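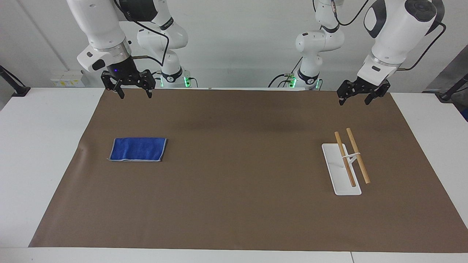
Nerea Miranda reckons the Pomine deck got her whole share house arguing about soap operas until two in the morning, and she wants to know if there'll be a second one. There will! But first, the one you can buy now.

Pomine is my card game about the dumb stuff people assume about each other, mostly because telly told them so. You get 313 cards, each with a character cliché (the fiery Latina aunt, the gay best mate with no life of his own, the bloke with the accent who's always up to something), and your table decides: harmless, lazy or properly offensive? I've played it with my mum and we did not agree on much.

It's for three to five players. The box is $50 and the rules fit on one sheet. Beseo did the artwork, and I love the colours so much I've got the proofs up in my kitchen.

Some cards are a bit rude, so I'd pull those before playing with kids (they've got a dot in the corner).

The first print run was 400 boxes and more are due in February. Postage is worked out at checkout.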